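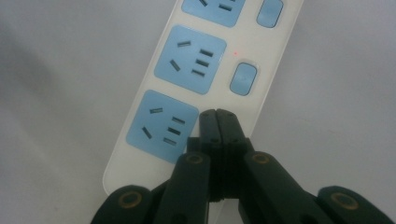
Handheld gripper comparison, day two, afternoon. I wanted to get the Hosesell unit through the outlet work before I lost the bench, so I skipped the long warm-up and just re-zeroed the jaw encoder with the fingers shut. I've been starting every run from fully closed, right next to the target, and with the power strip it's easy to do – you bring the closed tips up beside one of the blue socket panels and you get slots, finger tips and the seam between the fingers all in the same view. That last bit matters to me more than it probably should. With the Truvmont the seam drifts half out of view when you close hard, and then I'm guessing where center is. Also, the little red light by the rocker switch makes a decent exposure check! If it blooms into a big pink smear I know the gain is too high. Today it stayed a dot, so I left the settings alone.

Settings, so I don't have to dig for them again: jaw logging at 50 Hz, soft grip profile, force limit at 19 N. I tried 14 N first and didn't like how it felt on a plug body, kind of mushy, like the fingers were thinking it over. The Esposito controller remembers the last profile but NOT the limit, so check the limit after every power cycle. (Yes, I got caught by this yesterday. Yes, I'd written myself a note about it.)

For a baseline I'm using plain hands with the head camera on. Same strip, same kind of job, pushing plugs in and keeping hold of the next thing with the other hand. I want to compare how much the wrist turns over during the push, and where the hand ends up hiding the socket from the camera.

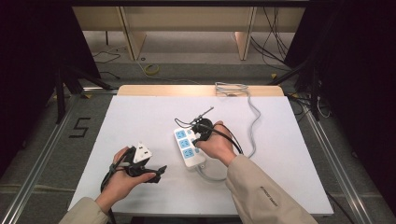
What I keep noticing is how much of the work is done by fingers wrapping around things. A hand can cradle a chunky plug from underneath with the thumb over the top and barely care which way it's facing. Two flat fingers care a lot. With the three-pin adapter I have to pick a pair of faces before I even close, and if I pick wrong I'm setting it down and starting over. So for the gripper runs I'm going to log regrasps as their own column. Irfan Satti suggested this back in June and I said it was overkill, sorry Irfan.

Cables are the other headache. A thin lead hanging off a plug pulls a lot more than you'd expect once you're holding the plug by its tips. I'd like to try the Flornholm pads for this, they're softer and a bit wider, but the screw holes don't line up with our finger plates and I'm not drilling anything until I've asked.

Then there's opening width. I went back and forth on whether to approach wide open or pre-shaped to the plug. Wide open is nicer to drive, you can see a whole lot of table between the fingers and line up on the strip from way back. Pre-shaped is faster at the end but I tend to come in crooked. For now the plan is wide until I'm close, then down to pre-shape, and I'll mark the switch point in the log. 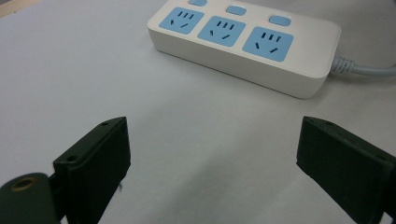 Shinji Hosoda thinks I'm making it too complicated. His view is that I should fix one opening for everything, do 100 approaches that way, and only then start playing with pre-shaping, otherwise I won't know if I'm measuring the gripper or my own habits. He also wants the Truvmont run with the same force limit even though its jaws are stiffer – "same number, same log, argue later."

OK, fair. I'll do the fixed opening first. Still to do before the next block: set the limit again after the restart, add the regrasp column, ask about drilling for the pads, and find the short hex key for the Truvmont fingers, which was in the top drawer this morning and isn't there now.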